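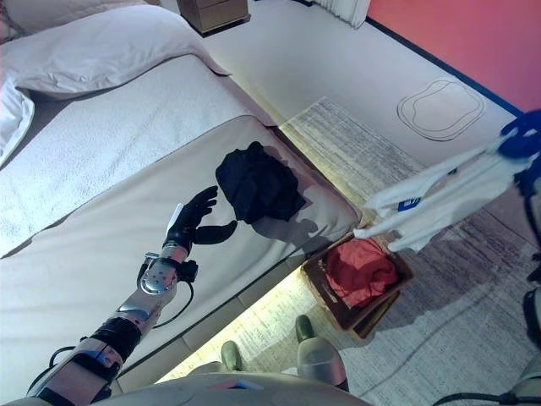 # Skomach guest room notes

Hello! I keep this file for the sleep diary I started in March, when we took over the guest house at Skomach and I got a bit obsessed with which beds people slept well in. It has 760 rows, one per guest per night, and you're welcome to it.

## What's in it

Each row gives the room, the bedding weight, whether the window was open, and a score out of 6 that guests scribbled on a card at breakfast. Raili Harju typed up most of the cards (thank you, Raili!) and I did the rest, badly.

## Things to know

57 rows have no score. I left them in, so filter them out before you average anything. Room 3 faces the road and you can really see it in the numbers. Urho Oksanen reckons the heavier blankets win in every room, but I think he's just fond of heavy blankets, so do check for yourself.

No guest names in here, only initials, and I've swapped those about too.

Last tidied 29 May 2025. Spotted a mistake? Drop me a line and I'll fix it.

3 comments · 6 shares

© Skomach guest house | Contact | Back to top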